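Wukard Cars > Used stock > FAQ

Updated 2022-02-03

Can I reserve a car without seeing it?
Yes. Deposit is £900, comes off the price. Held 10 days, then back on sale.

Do you take part exchange?
Yes, most makes. Bring the V5C and both keys. No keys, lower offer, sorry.

Whats the warranty?
6 months, engine and gearbox. Not tyres, wipers or clutch.

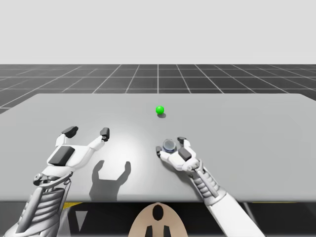
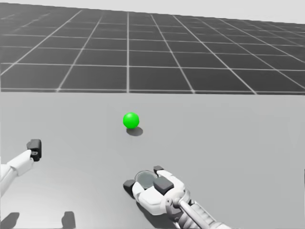
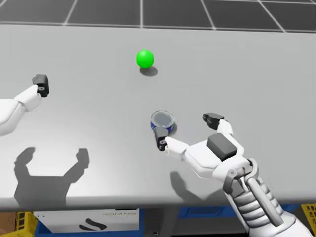

Canan Bozkurt wrote in to say the clutch on hers started slipping in November, 3,329 miles after she bought it, and could the page please say wether wear is ever covered. It isn't. Ask for the clutch to be checked on the test drive.

Can I collect from Ellside?
Yes, by appointment only. Ring first. Bring your licence and proof of insurance.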